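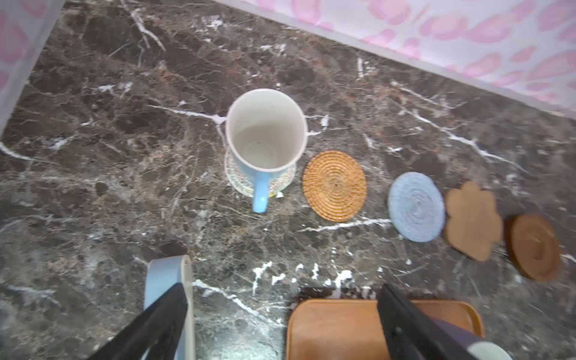 Liette Ross wrote to us in August to complain that her old planner would cheerfully find 18 ways to reach a mug and then pick the one that went through the handle. She wanted to know whether Wisent would do any better, and whether we could please answer without sending a brochure. We sent her a licence key, which seemed quicker.

Motion & Grasping > Software > Planners

Wisent 4 – grasp and placement planner for two-finger grippers

Wisent sits between your camera and your arm controller. It takes the wrist view, works out what can be picked up and from which side, and hands over a path the arm can follow without knocking the neighbours about. It runs on an ordinary desktop machine under the bench. It does not need a server room, and it does not need to phone us.

Version 4 is the one where we stopped pretending that worktops are plain grey. Veined marble used to give the old edge finder a bad afternoon: a bright white streak looks a lot like the rim of something if you are a piece of software and have been told to look for rims. The new surface model learns the counter first and the objects second. You show it the worktop from a few heights, wait while it thinks, and carry on. Glossy tops take longer. Mirrors are still a no.

Thin things get their own handling. A coaster is hardly taller than the counter it lies on, and most planners either ignore it or try to pick up the counter as well. Wisent treats flat items as places before it treats them as objects, so you can tell it "mug on coaster" and it will aim for the middle of the coaster, round or scalloped. If you want the coaster itself moved, change its role in the task file from place to item and lower the approach speed. Please do lower the approach speed.

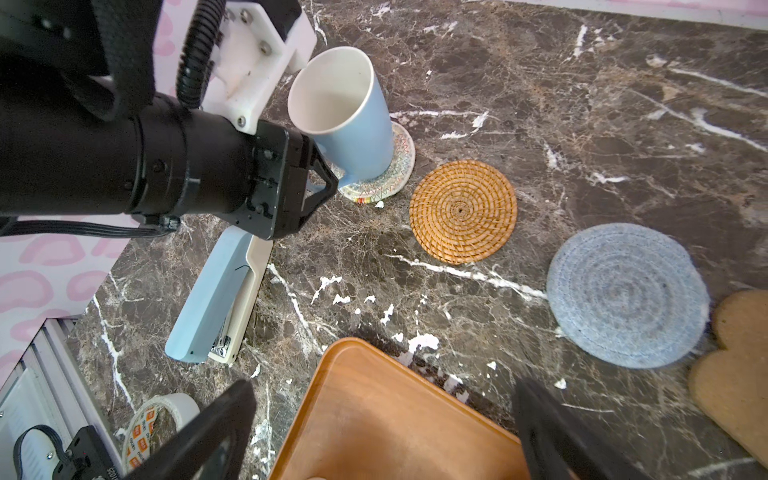
Planner Notes, Issue 14

Handles are planned separately from the body of a mug. Each handle gets a keep-out zone, a preferred side and a cost, and you can edit all three. The default cost is high, on the grounds that most people asking for a mug to be moved would like it moved by the mug. Grasps that bring the rim too close to a finger bracket are marked amber in the viewer, and you may overrule them – the log will remember that you did.

Awkward shapes such as staplers and rolls of tape come in through the general grasp model, which has 176 parent shapes and a tolerable guess at everything else. You can add your own from a short scan. Name them sensibly. We have seen a support file with "thing", "thing2" and "other thing" in it, and it took a morning.

What you get

Wisent planner and viewer, one seat
Drivers for Driltel controllers, plus a generic joint-stream output
Edow import, for scenes you have already labelled
Replay tool, with step-back
Printed quick guide (the long one is a PDF)

What you will need

A wrist camera, calibrated. Wisent checks the calibration at start-up and sulks if it has drifted. Cables near the wrist should be entered in the arm model, slack and all, or the planner will assume that they are not there and act accordingly.

Price 1,333 per seat, before tax. Upgrades from version 3 are free until the next major release. Typical set-up takes roughly a day, most of it spent looking for the calibration board.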